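Kovar Drip Timer: Setting Up
3 min read

1. Shut off the water at the outdoor faucet.
2. Fit four AA batteries and close the cover.
3. Screw the timer on by hand. Do not use a wrench.
4. Press SET, then choose a start time before sunrise.
5. Set the run time to 17 minutes and press OK.

Note: On bare dirt, pin the drip line down before the first run.

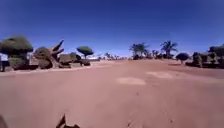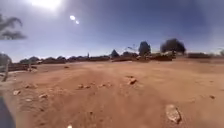 What happens to my schedule when I change the batteries?
The timer keeps it for four minutes. After that, enter it again.

Caution: Bring the timer indoors before the first frost.

We use cookies to remember your region. Accept
Contact Kovar | © Kovar | Back to top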